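Who clears up after the robot?

August 2019
By Manaia Merrick
2 min read

Brastell runs canteens, and it would like a machine to sort its crockery. The job has gone to Starker, whose arm practises with plastic cups and bowls on a table covered in green cloth. Managers told staff in April that it would "free people up". They have yet to say for what.
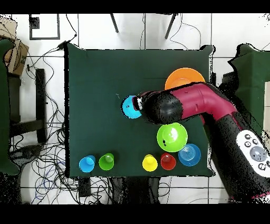
Photograph: Fikri Kusuma

Suryani Halim has worked in the wash-up for years and wanted to know what happens when a plate comes back with half a jacket potato on it. The answer was that food waste would be dealt with "upstream". Upstream is Suryani.
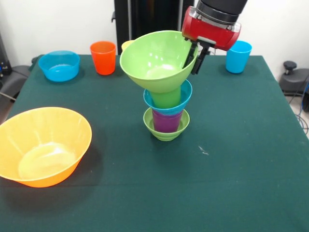

The arm holds a green funnel over a stack of cups.

Brastell has 339 kitchen staff and says no jobs will go. It also says 70 of them will move to "flexible duties", a phrase the union has asked it to explain in writing. Sneha Dixit, the union rep, is still waiting for a reply.

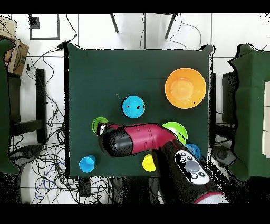
My own doubts are about pay. Wash-up staff at Brastell get a small extra payment for heavy handling, and once a machine is said to do the handling, the payment is easy to cut. The handling so far is of light things, a yellow cup here, a large orange bowl there, and a canteen trolley at half past one is another matter. I would want to see the arm face one before anybody's wages were touched.

Ilse De Graaf, who manages the project for Starker, says the practice table is a starting point and that crowded trays will come later. She wouldn't give a date.

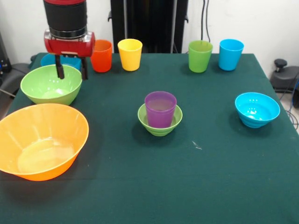 Nor would she say who will stand beside the machine when it stops. Suryani assumes it will be her, on the same hourly rate, with a training sheet and a phone number to ring.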